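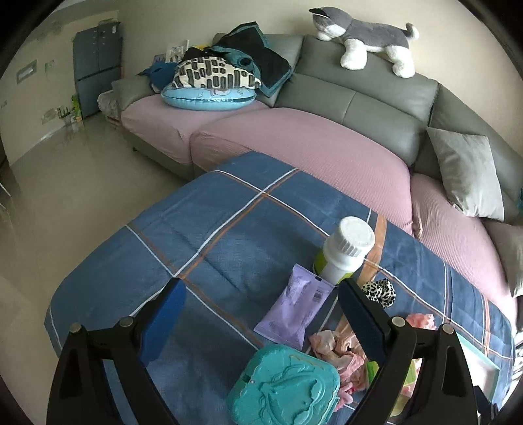 We drove out to Wimadton in June, mostly for the ferry, and ended up eating at Grandum two nights in a row. I hadn't planned on that, but the first plate of clams came out in so much garlic and butter that I was already asking about a table for the next evening before I'd finished my bread.

It's a small place, 21 seats if you count the stools by the window (I like the stools), and the menu fits on one side of a card. Get the clams, obviously. The crab cakes are good too – very little filler, lots of lemon – and my husband is still talking about the peach cobbler, which he says he shared with me. Dinner for both of us came to $58 the first night and a bit more the second, when we got brave and ordered wine.

If you'd like to walk it off, go left along the water toward Zoubi, the little ice cream counter by the dock. They close at nine and they mean it! I had the salted plum and I'd drive back just for that.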